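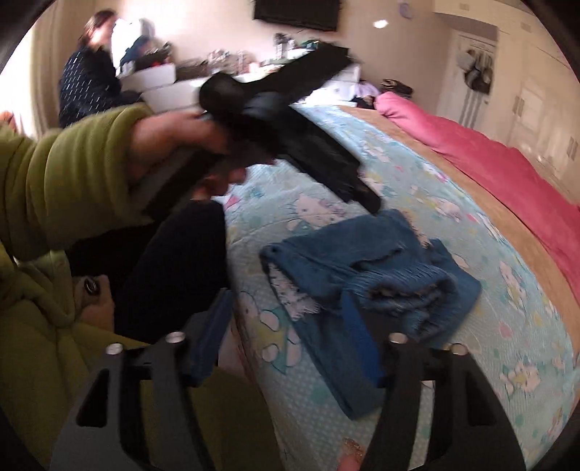 Zainab Chukwu wrote back that the draft took the delegation software at its word, and that anyone who had sat through a remote plenary would want the warnings moved up to where the steps are. She was right, so they have been moved. The section below replaces the old Section 3.

Section 3. Connecting a national delegation to the plenary

Read this before the day of the session. The Jestard console is sold as something a delegation can set up in minutes. Allow a full morning.

3.1 Before you start

You will need the delegation letter signed by your foreign ministry, the accreditation code sent with it, a wired internet connection, and a phone that does not depend on that connection. The vendor says wireless is fine. It may be fine for watching. It is not good enough for a head of government reading a statement to other governments, and we do not support it.

Check the name of your country or territory as it appears in the letter. The console copies it from the accreditation record and will show it to every other delegation exactly as it stands there. Capital letters, short forms and the order of words have all caused protests. The operator cannot edit it.

3.2 Registering the console

1. Connect the console to power and to the wired network. Wait for the status light to stop blinking.

2. Enter the accreditation code. Codes are 9 characters long and contain no letter O, whatever it looks like on a faxed copy.

3. Compare the delegation name on screen with your letter, character by character. If they differ, stop and call the Partington desk. Do not press Accept with the idea of fixing it later. Once the name is accepted, a change needs written consent from the host government, and the one time we asked for it, the answer came after the closing remarks.

4. Press Accept.

5. Assign the two seats. Seat 1 is the speaking seat. Seat 2 can listen, vote on procedure and send notes to the chair, but it can't open a microphone.

Note: The menu also offers "Observer." This changes your delegation's standing for the entire session, and the console does not ask you to confirm. Leave it alone unless your letter says observer.

3.3 Flag, backdrop and caption

6. Open Display and choose the flag from the stored set. Uploading your own file is possible but it goes to the host for review, and "review" has no deadline that we have been able to find.

7. Send a test picture to the Partington desk and wait for a reply by phone. The green check mark on the console means only that the picture was sent.

Caution: Maps behind the speaker are the most common reason a feed is held back. If there is a map in the room, take it down. The guidance from Drundov says that maps are allowed "where uncontroversial," and we have yet to meet a map that somebody at the table would not object to.

3.4 Speaking order and time

8. Open Order. The list is provisional until the chair locks it, usually at 7 a.m. host time. Treat any earlier list as a rumor.

9. Set the local clock display. The console guesses your time zone from the network, and an embassy network often points back to the home capital. Set it by hand.

10. Load the statement timer. Each delegation has 3 minutes. The microphone closes at the end without a fade, in the middle of a word if need be. There is a setting called Courtesy Extension. It has been in the menu since the first version and we have never seen it do anything.

3.5 Recorded statements

A recorded statement may be sent in place of a live one. Upload it no later than 25 hours before the opening. The extra hour is in the rules and no one at Vidmont could tell us why, but a file sent at 24 will be refused.

Caution: A recorded statement plays when the chair calls on you, including when the delegation before you has just said something about your government that you would want to answer. The console has no pause. Anas Farouk has asked that this be made plain to ministers in person, and not left to a manual.

3.6 If the feed drops

11. Do not restart the console. A restart puts you at the end of the speaking order.

12. Call the Partington desk on the separate phone and give your accreditation code.

13. Ask for your place to be held, and write down the name of the person who agrees. The system keeps a log of these calls, according to the vendor. We asked for a copy of one in July and are still waiting.

14. When the picture comes back, check the delegation name again before the microphone opens.

Interpretation channels are covered in Section 4.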